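3.2 Choosing the regularization parameter

Anyone who has inverted a compact operator for a living knows that the theory ends where the parameter begins. Theorem 2 promises convergence as the noise level goes to zero, a courtesy the noise level has yet to extend to us. We therefore compared two selection rules, the discrepancy principle and the L-curve, on the acoustic scattering problem of Section 2, with the sound speed sampled at 500 interior points and the far field recorded in 28 directions.

The discrepancy principle wants to be told how large the noise is. In the synthetic runs we could oblige, having put the noise there ourselves. For the Goltau tank data we had only the estimate in Michalík's thesis, which comes with a footnote longer than the paragraph it supports. Doubling that estimate smoothed the smaller of the two inclusions out of existence; halving it gave us several inclusions that the tank did not contain. The L-curve asks for nothing in advance and charges for it later. Its corner was sharp in most synthetic runs. On the tank data it was a gentle bend, and two of the authors placed it a full decade apart, each with some conviction. 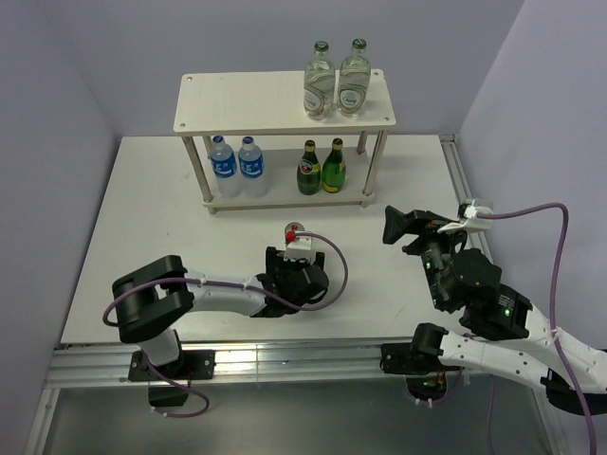
Figure 4. Tabletop enclosure with two-tier shelf and bottles.

We settled the matter by running both rules over 2000 noise realizations and keeping the median reconstruction error. The discrepancy principle was better whenever the noise estimate was good, a result unlikely to startle the reader. What we had not expected was how little the L-curve suffered from correlated noise, given its poor reputation on that score. Filippos Tzavaras suggested to us that the correlation length in our tests is simply too short to do harm, and a rerun with longer correlations bore him out at once, somewhat to our regret.

In the rest of the paper we use the discrepancy principle with a safety factor slightly above one. The factor has no deep justification. It was the smallest value for which the iteration in Section 4 stopped before we lost patience, and the Winden data, treated in Section 5, did not call for a different one.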